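**Nokel rolling table – review from a student robotics club**

2026-02-10

Bought this for the club's co-carry project, two arms on one side of a table and a student on the other, walking it across the room together. Had it 3 weeks now.

Good stuff first. Rolls fine on our carpet, wich I did not expect. Single column in the middle so feet don't bang into legs. Top is plain and matte, rounded corners, rim thin enough for the grippers to close on. Our old Borent table had a fat lip and they slid right off.

Bad stuff. Assembly sheet is useless. Took us 22 minutes and one argument over the base. Casters don't lock – annoying if you want to use it as an actual desk. Also picks up marker and doesnt give it back.

Doaa Ouali runs our sessions and wanted the heavier Belhaj one. Too heavy for the arms imo.
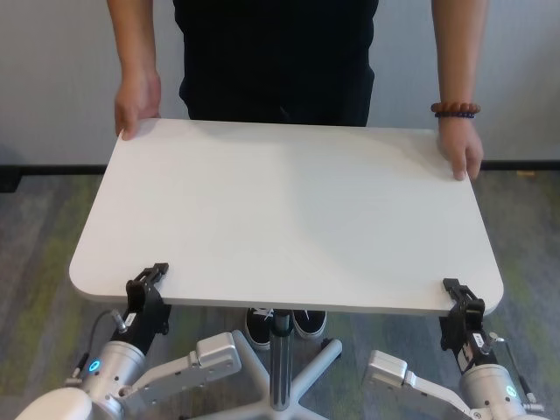

Turning is still the hard part, straight lines are ok. Person has to go slow or the whole thing twists. Not the table's fault mostly.

4 out of 5. Would buy again, would want locks.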